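Chapter 4
Grasp Planning in Clutter

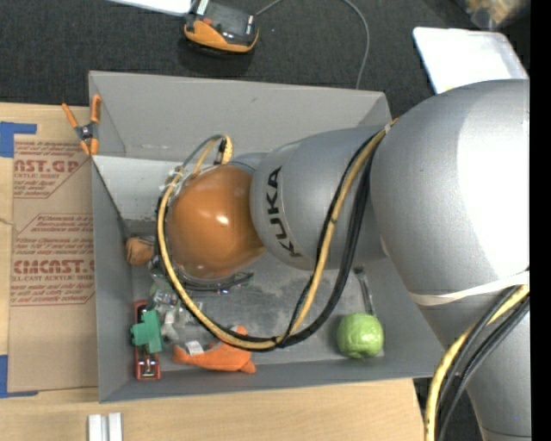 Figure 4.1. A KUKA arm over a gray bin of mixed objects. The cable bundle loops low over the bin floor.

Chapter 3 treated the arm as a chain of rigid links moving through known free space. Bin picking removes both conveniences. The objects touch and hide one another, and the arm itself blocks part of the camera's view. In Figure 4.1 most of the tool end is out of sight under the orange joint cover, and the cables partly cover a plush toy.

A planner for this task runs in a loop. It takes an image, masks out the pixels that belong to the arm, proposes grasps on what remains, and discards any grasp whose approach path collides with the walls. The survivors are ranked and the best one is executed. The Gumulitz planner, used throughout this chapter, samples 3,000 candidates per image and passes 400 to the collision check.

Cables need separate treatment — they do not appear in the kinematic model, and their shape changes with wrist angle. Section 4.2 follows Strebel in replacing them with a padded volume fixed to each link. The padding is simple to compute but rules out some valid grasps near the walls.

4.1 Masking the Arm

Let q be the vector of joint angles at the time of exposure.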